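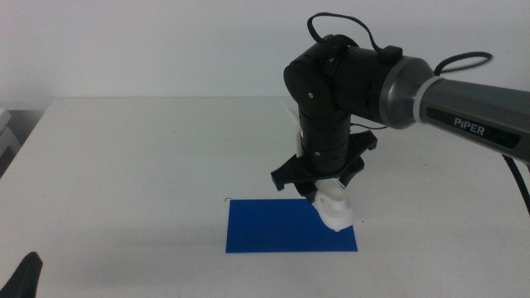

Brazo PiPER sobre una mesa blanca.

Queridos vecinos de Plonenside: ya tenemos aquí el otoño y, con él, la vuelta del trueque de semillas, que este año se muda a la sala grande de Rutura (la entrada es por la calle Figueroa, la puerta de siempre estará cerrada por obras). En agosto muchos nos escribisteis preguntando si habría tomate rosa otra vez, ¡y sí, lo habrá! Han llegado ya 152 sobres, casi todos de judía, calabaza y lechuga de invierno, y todavía quedan cajones por abrir, así que venid con tiempo y con ganas de charlar.

Os pedimos, con todo el cariño, que apuntéis en cada sobre la variedad y el año de cosecha, que luego pasa lo que pasa y a más de uno le sale un pepino donde esperaba un melón. Quien no tenga semillas puede traer esquejes, tarros vacíos o un bizcocho. Abrimos a las 5 y a las 6 empieza la charla sobre cómo guardar las habas. Los sobres se pueden ir dejando en la tienda Ondwood hasta la víspera.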